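22nd October

Got in before seven to see how the overnight batch had gone. Pramila Bhatt was already at the desk we share with her coffee and the list of failed runs. We had 36 of them to go through by lunch, so we split the list down the middle and didn't talk much for the first hour.

A year ago this job was clearing trays and resetting the break room counters at Lumon between shifts, and I was on my feet for all of it. Now the Gotanano arms are due to do the clearing from May, and two of us sit and go through what the arms do in the simulated kitchen, marking where each run went wrong. My knees are better. My eyes are worse. 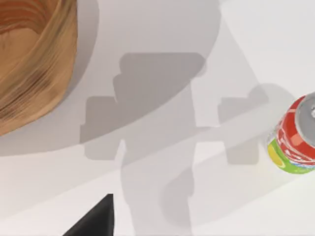
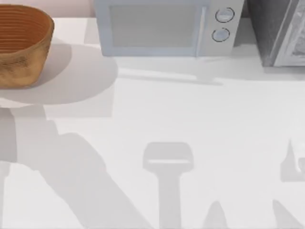 My own notes today were mostly on shadows. I've asked for a separate code for them and Kanchan Saxena said to write it up, so I spent the slow part of the morning doing that. With the bowl on one side and the red can lying on the other, the gripper's shadow fills a good part of the white between them, and I want to know if that bothers the software the way it bothers me. When I cleared counters I never once thought about my own shadow. I put down two codes, one for shadows from the arm and one for shadows from the things on the counter. Pramila thinks one would do. We left both in for now.

Kanchan came by after lunch about hours. The Pant building switches over first and Skindon after that. Three people from the evening crew have been offered review work like mine and the rest are being moved to loading. The review job pays a bit more but it's days only, which doesn't suit anyone who has kids to pick up. I said so. She wrote it down.

The batch tonight is roughly 2,000 runs, the biggest so far. We only see the ones that get flagged. I finished my half of the list at ten past four and took two of Pramila's.

Need to ask about a better chair. Bus was late, home by six, soup.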